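Flundale Kitchen Garden Trust
1/ The Trust's cookery programme resumes in September at the Pridthorpe teaching kitchen. Sessions begin at 6.30 pm. Places are limited to 16 per evening.

2/ The first session covers barley broth with leeks and pickled beetroot. Participants will prepare the pickle first, as it must stand while the broth simmers.

3/ Quantities for the broth serve 8. Pearl barley should be rinsed twice and added with the stock. Leeks go in for the final 20 minutes. Salt is added at the end.

4/ Solomiia Tkachenko will lead the session. Her recipe sheet replaces the one issued in spring, which gave the wrong measure of vinegar.

5/ Participants are asked to bring an apron and a lidded container. Knives, boards and serving dishes are provided.

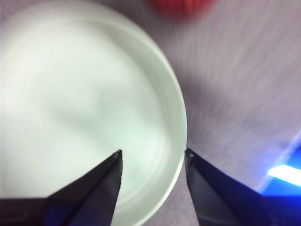 6/ Allergies and dietary needs. Barley contains gluten. A version with buckwheat is available if requested when booking. The stock is made without celery.

7/ Bookings are taken at the Crabtree office or by telephone. Holders of unused spring vouchers may transfer them to any autumn session.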